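Tovley Moves Sunday Game to Kassa Arena After Floor Inspection

The Tovley women's basketball team will play its next home game at Kassa Arena, the club announced following an inspection of the playing floor at its regular building. The game against Sastono remains on the schedule for Sunday, with tip-off moved up to 4:30 p.m. to fit the arena's existing bookings.

According to the club, a routine check of the Tovley Fieldhouse court found raised boards near the east baseline. League rules require that any court with uneven boards inside the playing area be repaired and approved before it is used for competition. The contractor, Histik, has been hired to replace the damaged section and refinish the free-throw lane at that end.

Work is expected to take 7 days. Practices will be held at the Kassa Arena auxiliary gym during that time, and the club said that it does not expect any other games to be affected.

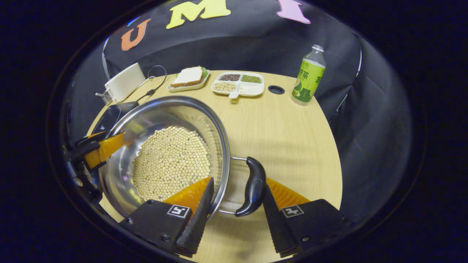 All tickets issued for the original location will be honored at Kassa Arena, which has 1,592 seats on its lower level. Season ticket holders will be given seats as close as possible to their usual sections -- new seat numbers will be sent by e-mail before the weekend. Fans who are unable to attend at the new time may request a refund through the ticket office until noon on the day of the game.

Parking in the north lot will be free for vehicles displaying a Tovley season pass. A total of 114 spaces have been set aside for this purpose. Other visitors should use the public garage across the street, where standard event rates apply.

Tovley enters the game in third place, one game behind Sastono. The teams met earlier this season in Sastono, where the home side won in overtime after Tovley missed two free throws in the final minute of regulation. The two clubs had combined for 177 points by the end of that night, the highest total in the league this season.

A win would give Tovley a share of second place with four games left in the regular season. The top four teams qualify for the playoffs, and the top two will host the opening round.

Doors at Kassa Arena will open one hour before tip-off. Bags will be checked at all entrances, and outside food and drinks are not permitted -- sealed water bottles are allowed. The Tovley ticket office will be closed on game day, and all ticket pickup will take place at the arena's main box office.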